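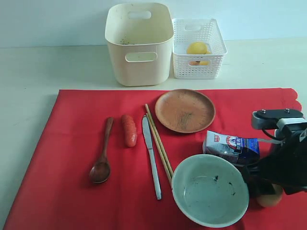

Figure 27. Table laid with the red cloth; bin and basket behind it.

4.3 Setting the Table

This section covers the cloth and the place items in the Jarkomari table kit. Unpack the kit as described in section 4.2 before you start. Item numbers refer to the Girkberg parts list, sheet 911.

1. Clear the table and wipe it with a damp cloth.
2. Let the surface dry fully.
3. Stand the tall bin and the slotted basket side by side at the back of the table.
4. Check that the table does not rock. If it does, fit one Shim under the short leg and repeat the check.

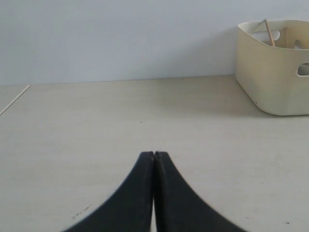
Surface marks are of two kinds, and only one of them needs treatment. Loose dirt comes off with water. Small dark specks and scratches on a pale top, scattered well apart from each other, can be left alone if they feel flush under a fingertip. Raised residue should be removed with Asance cleaner, item 11, and a soft pad.

CAUTION: Do not use a scouring pad or a blade on the table top. Damage of this kind cannot be polished out.

5. Inspect the top from a low angle with the room lights on.
6. Treat raised residue only. Rinse and dry the treated area before continuing.
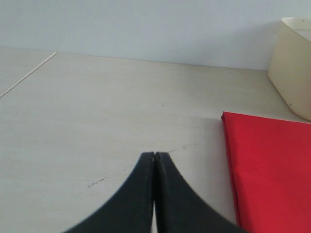 7. Repeat the inspection on the rear half of the table, where residue is easily missed.
8. Unfold the cloth and lay it with the scalloped edge outward. A slight angle to the table is acceptable.
9. Smooth the cloth by hand from the center toward the edges. Do not pull on the scallops.

NOTE: Fold lines do not affect use. To reduce them, press the cloth on the low setting - never above 100 degrees Celsius - and let it cool flat.
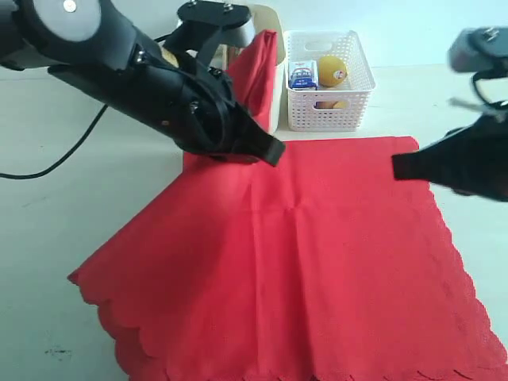

Figure 28. Red cloth with center crease and fold lines.

10. Place the wooden spoon at the far left of the cloth.
11. Place the knife to the right of the spoon, then the chopsticks, side by side and touching.
12. Set the round plate to the upper right of the chopsticks.
13. Put the fruit in the basket. Keep the bin free for clearing up - see section 4.4.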